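ok so I finally read the whole Astgate sleep survey over the weekend, all 14 pages of it, and I have thoughts (sorry in advance, this is a thread)

They asked 2,194 adults who work evening or night shifts how they sleep, what they eat and when they last saw a doctor. I did nights for years so I went in ready to nod along, and yep, nodded a lot!

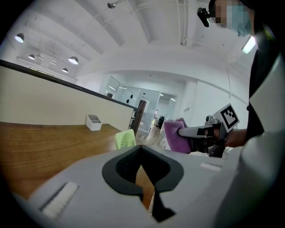

The part that got me was caffeine. People on rotating shifts were having their last coffee a lot closer to bedtime than people on fixed nights. Makes sense, your bedtime keeps moving and your coffee habit doesn't

Also the checkup numbers are grim. Loads of folks said their clinic is only open while they're asleep. Butkienė clinic near me tried late hours in March and I could never get a slot, so there's clearly demand

One gripe: it's all self-reported. I'd have told you I slept 7 hours a night back then. I did not sleep 7 hours a night 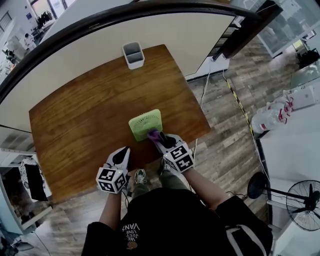
Little green fan on the desk, purple fingertip on its edge

Anyway Flerkent is doing a follow-up with sleep diaries, bigger group this time, 3,397 people signed up already. Results next spring I think?

If you work nights and have a blackout curtain you love, please tell me which one. Mine lets in a stripe of sun right across my pillow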